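Workshop notebook, December, entry 17
Colour and finish bench, Ristonby

Started 7.40 am. Kettle first, then the dye pots from last night.

Main job is still the Pamenano stain, the red-brown one for the garden bench order. The customer wants it to sit close to the old Urholm chairs, which have had years of sun and are more orange than anyone remembers them being. I mixed from the stock walnut base and added red in drops. At 10 drops per jar it was too pink on pine and fine on the hardwood offcuts. Kyu-ri says stop fiddling and pick the hardwood, as that's what the bench will be made of. Fair enough, but the arm blocks are pine and they'll be right beside it. 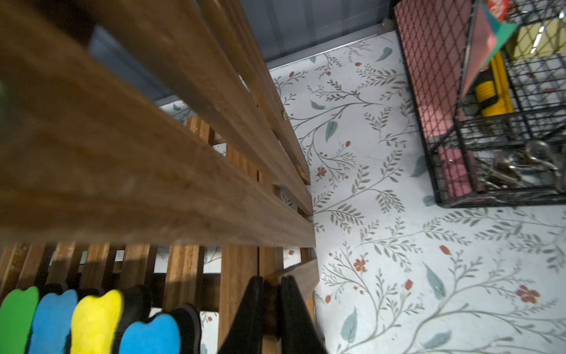 Second coat went on at 9.15, brushed, wiped back after a few minutes. I tried the rag as well as the foam pad. The rag leaves more colour in the open grain, and the pad gives an evener face but starves the edges. Edges are where everything wears first, so rag it is. Note for A-yeong: the rags in the blue tin are the oily ones. Lay them flat outside to dry, please, and don't bin them scrunched up.

Sanding before stain: I've been going to 240 and I think that's too fine. The surface closes up and the colour sits on top. Went back to 180 on half the offcuts and those took it darker with the same mix. Should have written that down the last time we did this. Looked through the old book and the only note says "sanded well", in my writing.

Ban topcoat: 300 mL left in the open tin, skin on it, strained through a stocking. Fine for tests, not for the order. Need to ring about a new one before the shutdown.

Scratch test on the older offcuts. Dragged a key over each, same pressure as near as I could manage. The oil-only ones mark pale straight away but a dab of oil hides it. The varnished ones hold out longer and then chip, and a chip can't be touched up without a halo around it. Kyu-ri prefers varnish for anything that gets shoes or boots on it. I don't, for the reason just given. We didn't settle it.
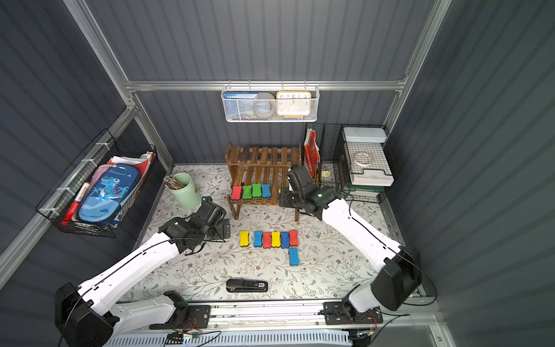 Filed under: finishes, stain tests
538 words with appendix, 3 min read

Lunch, then humidity. The gauge by the door and the gauge by the rack of offcuts don't agree and never have. I've stopped using the door one. If the doors stay open all afternoon the topcoat goes cloudy, so doors shut from now on and the fan on low.

A-yeong asked whether we could thin the stain and do three coats in place of two. Could try it. More wiping back, more chance of lap marks on the long boards, but the colour might be easier to sneak up on. She's going to do one offcut each way and label the backs in pencil. Marker bled through last time.

To do:
New tin of topcoat
Cut more pine offcuts, same board as the arm blocks
Redo the 10 drop mix with less red, try 7
Find the good strainer

Packed up at 4.30. Left the second-coat pieces on the top shelf, face up. Don't touch them before morning.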